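Hair comb

Updated in January by Ye-rin Han
5 min read

A hair comb, in the sense used in this article, is a toothed ornament worn in the hair to hold it in place, to decorate it, or both. It is distinct from the grooming comb, which is drawn through the hair and then put away. The two share a basic form – a row of parallel teeth joined at a spine – but differ in tooth length, curvature and the treatment of the upper edge, known as the heading or gallery.

Construction

The ornamental comb has two functional parts. The teeth enter the hair and carry the load. The heading stays outside and carries the decoration. In combs cut from a single sheet, both parts are continuous, and the piece is bent to the curve of the head after heating. In composite combs the heading is made separately and joined to the teeth by rivets, solder, wire binding or a hinge. A hinged heading can be tilted forward once the comb is in place, and it folds flat for storage.

Tooth spacing depends on the hair the comb is meant to hold. Widely spaced teeth suit thick or coiled hair and slide in without catching. Narrow spacing gives more friction and is preferred for fine hair, where a smooth, wide-toothed comb tends to work loose. Side combs are short in the tooth and usually sold in pairs. Back combs are longer, with a stronger curve, and are set into a knot or twist at the crown.

Materials

Early combs were made of bone, antler, wood, ivory and horn. Horn softens when heated and can be pressed flat, sawn and reshaped, which made it a common working material in many regions. Tortoiseshell behaves in a similar way and was valued for its mottled color. Trade in it is now restricted by international agreement, and antique pieces may need paperwork to cross a border.

Celluloid, introduced in the second half of the nineteenth century, allowed makers to imitate shell and ivory at low cost. It is flammable and breaks down with age, giving off acidic vapors that attack nearby metal. Cellulose acetate replaced it in most workshops during the twentieth century. Cast and stamped metal combs are typically made from brass or zinc alloy and finished by electroplating.
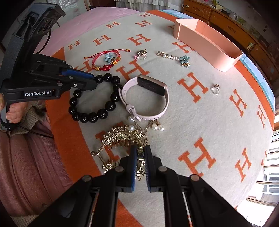 Decorative stones are attached in one of several ways. Claw setting grips the stone with small bent prongs and can be repaired by reopening them. Cup chain is a continuous strip of small set stones soldered along the design. Glued stones sit in shallow recesses and are the cheapest to produce, but they are the most likely to fall out. Foil-backed glass reflects light through a thin metallic layer behind the stone. If moisture reaches the foil, the stone darkens and can't be restored by cleaning.

Regional forms

The Spanish peineta is a tall, curved comb worn upright at the back of the head, often beneath a mantilla. Japanese kushi are low and rounded, commonly lacquered, and worn with matching hair sticks. Combs in several parts of West Africa were carved in wood with long teeth and figured handles, and served for both grooming and display.

Care and storage

Metal combs should be wiped with a dry, soft cloth after wear. Hairspray leaves a film that dulls plating and glass, so it should be applied before the comb goes in. Celluloid pieces need ventilation and should be kept apart from other materials. Horn is attacked by insect larvae and may split in very dry air.

Collections

The Oravec collection at Danasar holds 698 ornamental combs, of which 400 are celluloid. Its catalog sorts them by method of joining, with a separate section for four hinged back combs that still have their original pins. Entries for undated pieces give the material and tooth count only.

Contact the editors | © Cladness Reference | Back to top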